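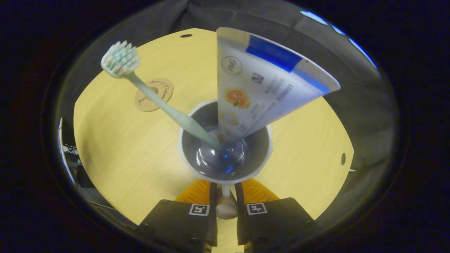

Octagonal cup, brush and tube, cork coaster behind.

Storing brush and tube in one cup: bristles up, tube cap down?

gridline_tom
Posted Sunday, 7:40 am
Small bathroom, no drawer, one shelf 4 inches deep. I keep the toothbrush and the toothpaste in the same cup. The tube goes in cap down so the paste settles toward the opening. The brush goes in handle down. Two problems so far:

1. The tube is wide at the crimp and pushes the brush over to one side.
2. Residue from the cap collects in the bottom of the cup, and the handle stands in it.

The cup is the white eight-sided one from Solska. Flat sides, no drain hole. Is there a better arrangement that does not involve drilling into tile?

paleoak
Reply #1
Separate them. A tube does not need a cup. Lay it flat on the shelf, cap closed, and roll it from the crimp as it empties. The brush gets the cup to itself and dries faster.

gridline_tom
Reply #2
Tried that. The tube takes up most of the shelf and ends up in the sink. Vertical storage is a requirement.

mx_ferrule
Reply #3
Cap down is correct for a tube with a flat-topped cap. If the cap is rounded the tube will lean whatever you put it in. The lean you describe comes from the ratio of crimp width to cup opening. A full tube leans less than a half-empty one because the body is still stiff. Around the midpoint it folds and starts pushing things.

For the residue: wipe the cap threads before closing. Wash the cup weekly.

paleoak
Reply #4
Weekly is not enough if the handle is standing in paste. Every 3 days at most.

mx_ferrule
Reply #5
Depends on how much is left on the cap. With clean threads there is very little to wash out. I have been on a weekly schedule with a Diltell tumbler for years and the base stays clear.

sudsandgrout
Reply #6
Use a mug. More weight, lower center of gravity, and the handle lets you move it with one wet hand. Tube in the mug, brush kept out of it. 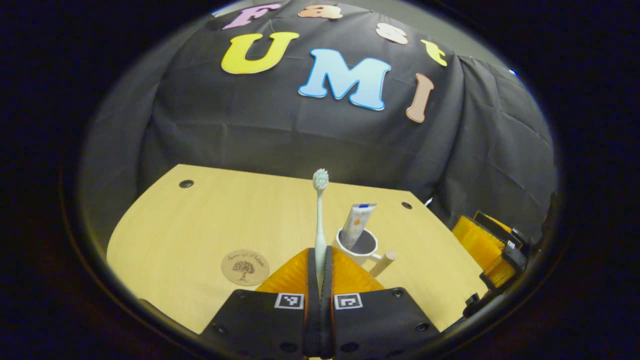
Tube in the white mug, brush out on its own.

The tube still tilts in a mug, but there is no brush in there for it to push against. The peg handle is wood, so dry it after rinsing. Do not leave it in standing water.

gridline_tom
Reply #7
How is the wood peg fixed to the ceramic? I would expect that joint to fail first.

sudsandgrout
Reply #8
No idea how the maker does it. Mine is from Hashmi and has not loosened. I hand wash only. Dishwasher heat would be my concern, more than the daily rinse.

kettlebase
Reply #9
Disagree with the mug. A dark interior hides buildup. You want a white interior for anything that holds toothpaste, so you can see when it needs cleaning.

sudsandgrout
Reply #10
White paste shows up fine on a dark glaze. It is easier to see than on white.

kettlebase
Reply #11
Fair for white paste. Mildew is the one I was thinking of.

mx_ferrule
Reply #12
Whichever vessel you use, put something absorbent under it. A cork coaster works if you let it dry on edge now and then. Left under a wet cup all week, it stains and the print comes off. I get 15 months out of one.

gridline_tom
Reply #13
Plan for now: keep the Solska cup for the brush, move the tube to a mug, coaster under the mug only. Both should fit side by side on the shelf with the handle facing out. Will measure tonight.

paleoak
Reply #14
So, separate them.

gridline_tom
Reply #15
Separate and vertical. Your version was flat.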